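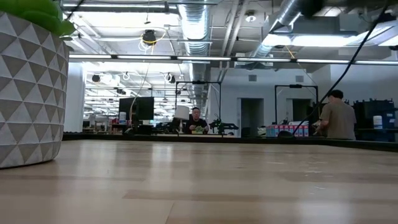
Attachment 1: pale wood table, white planter at left

Print this ticket | E-mail this ticket

Ticket 268
Product: Vivness gel top coat, Jatemby shade set
Status: Reopened by customer
Opened: May 11, 2025

Customer wrote:
Top coat stays tacky after a full cure. The bottle says 30 seconds under any LED lamp. I doubt the "any" part. Mine is a Holst and it cures every other brand I own. The shade under it (Sonham, the dusty pink) is also a lot browner than the swatch on your site, but one thing at a time.

Support reply:
Please wipe the nail with alcohol after curing. A sticky layer is normal with many gels.

Customer wrote:
I know what a sticky layer is. Your label says no-wipe. Either it's a no-wipe or it isn't. I wiped it anyway and the shine went with it, so now I have a matte top coat I didn't pay for.

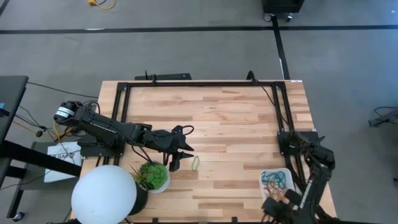
Attachment 2: butcher-block table seen from above

Support reply:
Thanks for trying that. Could you apply a thinner coat and cure for 60 seconds? Please also check the batch number on the bottom of the bottle.

Customer wrote:
Batch 13. Thin coat, 60 seconds: thumbs still soft, other fingers okay. Thumbs done by themselves, laid flat: better, with a drag mark when I press. The same lamp on my old top coat: hard in 30. I'm not convinced this is my technique.

Support reply:
We can send a replacement from batch 25. The color question has been moved to a separate ticket.

Customer wrote:
Fine, send it. Please leave this open until I've tried it on both thumbs. Last time it was closed before I had even answered.

Print this ticket | E-mail this ticket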